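Home | Files | Docs | Issues | Contact

We use cookies to remember your settings. Accept / Manage

# Curkdale Table Set

Short recordings of small household jobs at and near a round white table: picking up a utensil, putting it down, passing it across, clearing up. Zivorent released the first version in May under the name "Complete Table Set". It was never complete, and the name has been dropped. 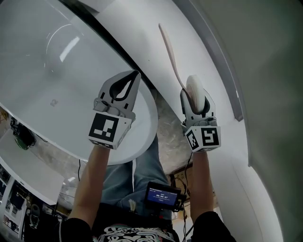
## What the set covers

Five jobs, listed in `tasks.csv`. Three involve utensils. The other two are general clearing, and I would treat those labels with suspicion, as "clear" and "tidy" were used for the same thing depending on who filled in the sheet.

The utensil labels are not much better. A long handle with a wide rounded end has gone in as "spoon" in one file and "spatula" in the next. The Paterson revision was supposed to settle this. It merged both into "utensil", so the counts now match and the information is gone. Use the `raw_label` column if you need the original wording.

## Known problems

- White things against white surfaces are hard to outline. The glossy tabletop throws back light, and some masks follow the reflection.
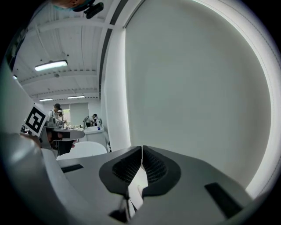 - Small pale items get missed or tagged "other". Check them by hand before quoting any score.
- Brornness, the older companion set, claims to use the same categories. I compared the two lists and would not mix them.

## Use

Fine for trying out a labeling tool. I doubt it says much about real kitchens, whatever the release notes promise.

Contact: see the Docs page | © Zivorent | Back to top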